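Booking form keeps dropping the last night — my running log

7/12/20
By Valentina Daza
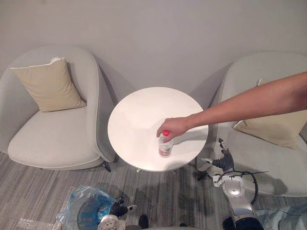
The seating corner.

Right, picking this up again from my June notes. The form on our Wevcombe page lets people choose their dates, shows them the correct total, and then the confirmation email comes through one night short! Ticket 423 with Jutent, if anyone there is reading.

Tried first: cleared the cache, logged out, logged in again. Same. Tried it on my phone (old, slow, but it works) and got the same thing.

Tried second: made a test booking for three nights at 82 a night. The form said 246, the email said 164. So the sum is fine on the page and goes wrong somewhere after you press send.

Refugio Pacheco had the same trouble with his place in Clotitthorpe and told me to look at the time zone, under Settings then Calendar. Mine was set to something five hours behind us — no idea how, I've never touched it. Changed it to London, saved, did the test again and the email said 164 again. Very cross by this point.

Then I spotted that the Tapia calendar plug-in has its own time zone box, right at the bottom under the colours (why there?). Changed that too and ran it once more. 246 on the page, 246 in the email, hooray!

Still to do: the two bookings that came in before the fix are wrong and I can't edit them, the button is greyed out. Jutent, can you change those from your end please? I've emailed both guests so they know they've got their full stay.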